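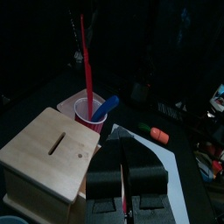
Quick one tonight, I have a bio quiz to study for and it's already late.

Club ran long again. We're at 297 demos now and the goal is 200 per task, so if you do the math that's one task done and the second one not even half. Maricruz keeps the sheet. She says 50 more by the end of the week, I say we'll see.

The slot task is the one eating us alive. The slot in the wooden box runs diagonal, so the wrist has to turn before you come down, and everybody forgets the turn. Everybody. I did it 7 times in a row and then had to go sit in the hall for a minute. Chantal is weirdly good at it. She doesn't look at the gripper at all, just the lid, and goes in slow. Tried copying her, got worse.

Other stuff, so I don't forget:

- new foam on the fingers is staying. Grips better but it makes everything fatter so watch the rim of the cup
- cup task: red stick first, THEN the blue handle. Other way round they tangle. Not always but enough
- the carrot. Still arguing about whether pulling it apart counts as its own task or not. I vote yes, Maricruz votes "finish the first two"
- somebody please label the runs before saving them. Half of mine are called test

Also we named the policy. It was going to be Nouri but the Pernby team already has a Nouri, so it's Sisen. Don't ask, it was on the whiteboard.

First training run of Sisen was, um. It goes to the box. It hovers over the box. It thinks about the box. Then it goes home. Chantal thinks the demos are too different from each other, like we all come in from diferent sides, and she's probably right. So new rule, start from the same spot, come in from the same side, no showing off. That might mean tossing some of the early ones which hurts becuase those were my Saturdays.

Casmont showcase is in May. Feels far away. It isn't, we said that last year too and ended up taping a sign to the table ten minutes before doors.

Ok bio. Mitochondria etc. If anyone has the spare charger for the club laptop please bring it back, no questions asked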